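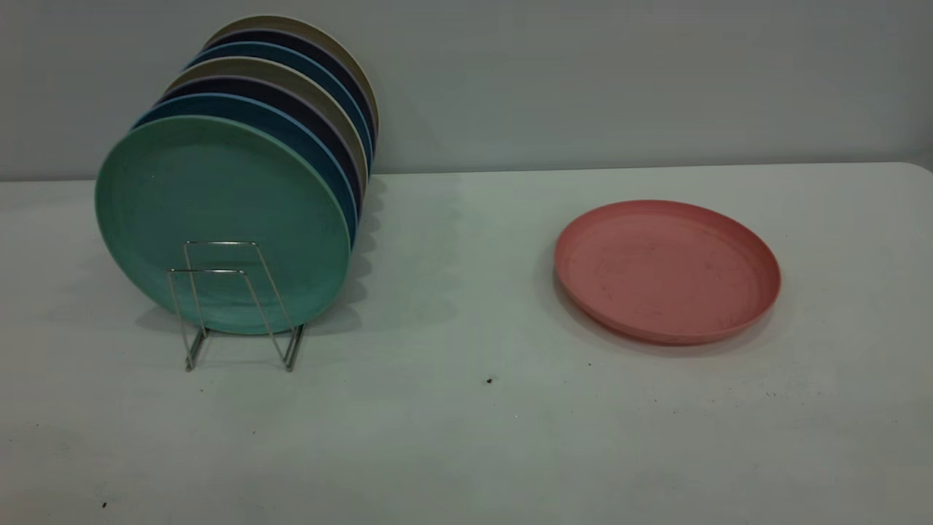

A pop recording is made of many sounds that play at the same time, and most listeners can name only one or two of them after a first hearing. They remember the voice and perhaps the drums. The rest reaches them in part, covered by whatever is louder or brighter. Plates in a dish rack overlap in much the same manner: the green one at the front shows its face, the medium blue one behind it shows only as a band along the top and right, and the navy one after that is down to a crescent. In a mix, the voice usually takes the front position. A guitar behind it may be heard clearly for half a second between two sung lines and then drop out of notice again, although it never stopped playing. This chapter deals with how parts are placed in front of or behind one another, and with how to hear the ones at the back.

Chapter 6
Layers in the Pop Mix

In this chapter
6.1 Parts, tracks and layers
6.2 Foreground and background
6.3 Masking
6.4 A first listening: "Dalisay"
6.5 How to keep a layer chart

Before you start
You should have finished the exercises on verse and chorus form in Chapter 5. You will need headphones with a left and a right marking, a pencil, and the blank layer chart from the back of the book. Speakers on a phone are not suitable for this chapter. They leave out most of the bass, and several of the examples will make no sense without it.

6.1 Parts, tracks and layers

These three words are often used as if they meant the same thing. In this book they do not.

A part is what one player or singer performs. The bass part in a song is the line the bass player plays from start to finish. If the same singer records the melody and then a harmony above it, we count two parts, even though there is one singer.

A track is a single recorded line in the studio. One part may take up several tracks. A drum kit is one part, but it is commonly recorded with a microphone on each drum and two more overhead, and every microphone gets a track of its own. A lead vocal may be sung twice and both takes kept. That is called double tracking. It gives the voice a thicker sound, and it has been used on pop records since before multitrack tape was common.

A layer is what the listener hears as one thing. Six backing singers who start and stop together, on the same words, form one layer. So do a piano and an acoustic guitar playing the same rhythm in the same range. The number of layers in a song is nearly always smaller than the number of parts, and much smaller than the number of tracks. A song with 45 tracks in the session may come down to five layers in the chorus and two in the verse.

Layers are a matter of hearing, so two careful listeners can disagree about them. One may hear the hi-hat as part of the drums, another as a layer of its own because it has been pushed far to one side. Both charts are acceptable if the reason is written down.

6.2 Foreground and background

At any moment in a song, one layer is usually in the foreground. During the verses and choruses this is the lead vocal. In an instrumental break it may be a synthesizer, a guitar or a saxophone. The other layers are in the background, and some are further back than others.

Four things move a layer forward or back.

Level. This is how loud the layer is compared with the others. It is the simplest control and the one used first. A rise of one or two decibels on a vocal is enough for many listeners to follow the words more easily, though few could tell you what had changed.

Brightness. A sound with a lot of energy in the higher frequencies seems closer. The range near 3,000 Hz matters most here, as human hearing is very sensitive in that part of the spectrum. Engineers often raise this range a little on a voice and lower it on the guitars.

Reverberation. A dry sound seems near and a sound with a long echo seems far away. If you want to push a string part to the back of the mix without making it much quieter, adding reverberation will do it.

Entry. A layer that has just started gets attention. After a few bars the ear gets used to it and it slides back, even at the same level. Arrangers rely on this. They bring in something new every four or eight bars – often something quite small, such as a tambourine or a second keyboard – so that a repeated section does not feel repeated.

Stereo position is sometimes added to this list. We treat it separately in Chapter 7. Moving a sound to the left or right does not by itself put it nearer or further away, but it can uncover a sound that was hidden.

6.3 Masking

When two sounds occupy the same range of frequencies at the same time, the stronger one can make the weaker one hard or impossible to hear. This is called masking. It is a fact about the ear and not a fault in the recording.

The usual trouble spot in a pop mix is the low end. The bass guitar and the kick drum both have most of their energy there. If both are loud, the bass notes lose their shape each time the drum strikes. A common answer is to let the bass level dip for a moment with every kick. Done lightly, the dip is not noticed. Done heavily, it gives the pumping sound heard on a great many dance records, where it is wanted.

The second trouble spot is the middle, where voices, guitars, pianos and most synthesizer chords meet. An arranger can deal with it before anything is recorded by giving the instruments different ranges. The piano might stay below middle C while the singer works above it. An arranger can also use time. If the guitar plays only in the gaps between sung lines, it does not compete with the voice at all. Look back at the call and answer patterns in Chapter 3 and you will find that many of them avoid masking for this reason, whether or not the writers had a name for it.

Masking also explains why a part can sound poor when played alone and right when played with the rest. Acoustic guitars in pop mixes often have their low frequencies removed. Heard alone, such a guitar is thin and scratchy. In the full mix, the bass and the keyboards fill in what is missing.

6.4 A first listening: "Dalisay"

The song for this chapter is "Dalisay" by the four-piece band Wovine, recorded at Nunddale and released on the Dollwood label. It was pressed as a single in a run of 1,000 copies. We use the single version. The album version has a longer opening and a different bass part, and the timings below will not match it.

Play the first 45 seconds three times. Write nothing during the first playing.

On the second playing, follow the lead vocal only. Note where the singer breathes, and where a second voice joins. The second voice is quiet and sings the same notes as the first, so you may hear it as a change of color and not as another singer.

On the third playing, ignore the voice. This is harder than it sounds. Most students find that their attention goes back to the words within a line or two. If that happens, fix on the keyboard in the left channel and stay with it. It plays two chords, eight bars of each, and it continues into the chorus, where the guitars cover nearly all of it. Only the top note gets through.

Now play the chorus with the left side of the headphones alone. The keyboard should be easier to pick out.

6.5 How to keep a layer chart

The chart has time running across the page in bars and layers running down it. Put the layer you hear as nearest on the top line and work back. Draw a solid line where a layer can be heard plainly and a dotted line where you believe it is playing but can hear only part of it. Leave the space blank where it is silent.

Use plain names. "High synth, right side" is better than a guess at the make of instrument. If you cannot tell what is producing a sound, describe the sound: "clicking, every second beat."

Do not correct the chart after looking at somebody else's. Make a second one and keep both. You will need the first again in Section 6.9.

Terms introduced so far: part, track, layer, double tracking, foreground, background, masking.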